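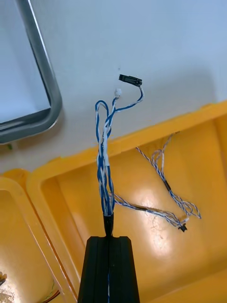 Kerport, November

I'd been meaning to get to the Mertens open day for years and always missed it, so this time I booked the first slot, half past nine, and took the early bus out to the Brondberg estate. If you've never been, Mertens make wiring harnesses, the bundles of cable that live inside coffee machines and ticket barriers and hospital beds. I know, I know. But I like wire!

They split us into groups at the door and handed out blue overshoes (mine were enormous). Our guide had been there longer than the building, she told us, as the firm used to be down by the harbour. First stop was the cutting room, very loud, where reels get chopped and stripped to length. About 3,000 lengths an hour when it's running well, apparently. I'd happily have stood there all morning.

Upstairs is quieter and much more my thing. White benches, good lamps, and people working with their hands. We were shown small harnesses in blue and in blue-and-white striped wire, twisted together, with black heat-shrink round the base, a white sleeve further up and then a connector on each end, one small and white, one black. I asked why stripes, and the answer was simply that the customer's drawing says stripes. Fair enough.

Then we got to have a go. You twist, you slide the tubing on, you warm it with the hot air gun and it shrinks down tight, which is hugely satisfying. I forgot to put my tubing on before the connector, so I had to start again. Two teenagers next to me finished theirs in no time and went round again.

The testing corner was a bit rushed, we had maybe five minutes and I couldn't hear much at the back. The Cinis stand in the canteen was better, they supply the connectors and had 74 different ones laid out on a board. Tea was free, cake was for the lifeboat.

Parking was hopeless by eleven, so go by bus, the 163 stops at the gate. Wear flat shoes, the stairs are metal grating. I've still got my harness, it's a bit lumpy and it's hanging on the kitchen noticeboard.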